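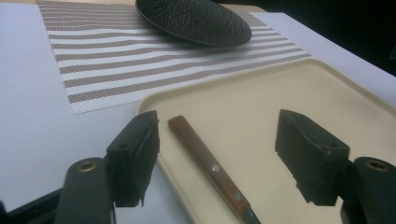

A knife on the cream tray

Hi all,

Back again, with coffee this time, and I've been meaning to answer the question from last night because I have Opinions.

> Has anyone here seen Yagi live since they went back to being a
> four-piece? They're playing the Pleltik in December and tickets are
> 30 dollars, which is more than I usually pay for a band whose last
> two records I didn't love. I adored Vundier when it came out but I
> wore it out years ago and I'm worried the show will be wall-to-wall
> new stuff. Also, is the Pleltik still standing room only? My knees
> are asking.

Go! Please go. I saw them in the spring, in a room that holds 200 people (and I think every one of them had squeezed in by the time the opener finished), and it was the best I've heard them since the first tour. I went in grumpy, too. I'd had the same trouble with the last two records, all that reverb on the vocals, like she was singing from the bottom of a swimming pool. Live it's gone. You can hear the words again, and some of the words on the new songs are very good. I went home and gave the albums another try and I still don't like how they sound, but I like the songs a lot more now that I know what's under there.

As for Vundier, they played 3 songs from it the night I went. The title track came early, second or third in the set, and they've slowed it way down. I know some people on here hated that when it came up in the spring. I thought it was gorgeous, although the guy next to me kept clapping at the old tempo and had to give up halfway through the first verse. They closed with "Ganitham," all of it, including the long part at the end with just the organ and the brushes. If you wore the record out the way I did, that one alone is worth your 30 dollars.

They also did the ballad about the ship, the one that starts "In 1818 my father's father sailed," which I don't think ever made it onto a proper album. It was a B-side, or maybe it was on that tour EP they sold out of a suitcase? Somebody on this list will know. If you have a copy and would be willing to trade, write me off-list, I have a pile of live tapes from the early days and a couple of doubles on vinyl.

The thing that surprised me most was the singer between songs. She used to barely look up. Now she tells these long rambling stories (the one about getting locked out of a motel in her socks went on longer than the song that came after it) and she seems to be having a great time. She said she'd taken all those years off because she wanted to be home in the evenings, and that she'd have stayed home if the drummer hadn't kept leaving demos in her mailbox. Big laugh from the drummer.

On the knees: the Pleltik has a balcony with real seats along the left side, first come first served, or it did last winter. Doors are usually an hour before the opener. Get there when they open, head straight up the stairs and put your coat on something. The sound is a little boomy up there, but you can see the keyboard, and at this stage of life I'll take a chair. The floor is still standing only.

One more thing, the merch table only took cash when I went. I wanted the green shirt and had to borrow from my sister.

I'm going to try for the December show myself if I can get the night off. Anybody else thinking of it? We could grab the front of the balcony and make a row of it.

Happy listening, and turn it up,
the one with the scratched copy of Vundier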